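About Jesik

Hi, and thanks for stopping by. I run Jesik, a small business that helps people from overseas set up or buy into businesses in Australia, and helps Australian owners who'd like some overseas money in theirs.

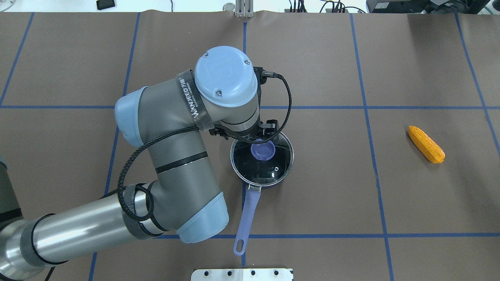
I started out on the other side of the counter. For years I worked in a big accounting office where foreign clients would turn up with a signed contract, a deposit already paid and no idea that they might have needed approval first. Somebody would then have to ring them with the bad news, and it was usually me. After a while I thought, why don't I just talk to these people before they sign? So I rented a desk above a bakery, put my name on the door in stick-on letters (one of them fell off in the first week) and waited for the phone to ring. It did, eventually!

These days the desk is a proper office, still above a shop, and I have two people working with me. We've looked after more than 400 clients from 34 countries. Some of them are companies you'd expect, with a legal department and a travel budget. Most are families. A couple wants to buy a motel on the coast, or a daughter has moved here to study and her parents want to put money into the café where she works. I love those ones, I have to say, even though they often take longer than the big ones.

What we do

Mostly we do the boring bits. We work out whether your investment needs to go to the government for approval, we put the application together, and we chase it until there's an answer. We help you decide whether you want a company, a branch or a trust, and we explain what each one will cost you to keep going every year, which people tend to forget to ask. We'll help you open a bank account too. You'd think that would be the easy part. It is very often the hardest part of the whole job, and I've spent more hours on hold with banks than I care to remember.

We also read contracts, though we aren't lawyers. If something in yours makes us nervous we'll send you to one, and for that we nearly always use Buthelezi, a law firm two streets over that we've worked with since our second year. For tax back in your own country we pass you on to Paditz, who have people in a lot more places than we do. We don't take a fee from either of them for sending you along.

What we don't do

We don't pick investments for you. I get asked every month which suburb is going to boom or whether almonds are a good idea, and I really have no clue about almonds. We don't handle visas either, apart from telling you when you should go and see somebody about one. And we don't lend money or hold it for you.

The Gosutier newsletter

Some of you will know us through Gosutier, the email I send out whenever the rules on foreign investment change (or when I'm cross about something). It began as a note to 37 clients after a change to the application fees, and they forwarded it to their friends, and it sort of kept going from there. The name comes from a spelling mistake in a very early letter, and I've grown too fond of it to change it. It's free, it's in plain English, and I try to keep it to a page. Old issues are on the Newsletter page if you'd like to see what you'd be in for.

How we charge

The first chat is free and usually takes half an hour. After that we give you a fixed price in writing for each piece of work. Government fees are on top, and they can be a fair whack, so we'll list them separately and you'll see them before you agree to anything. If a job turns out smaller than we quoted, we charge you less. If it's bigger and we should have seen it coming, we wear it.

Getting in touch

Email is best, as two of us are in the office most mornings and somebody is usually on the phone. You're welcome to write in your own language and we'll find a way to read it, though the answer will come back in English. Please tell us which country you'd be investing from, what sort of business it is and whether you've signed anything yet. If you have signed something, don't panic, just say so in the first line and attach a copy.

The stairs are to the left of the shop, and there's a lift around the back if you need it. Ring the bell and we'll come down and let you in.

Page last updated 12 Jun 2023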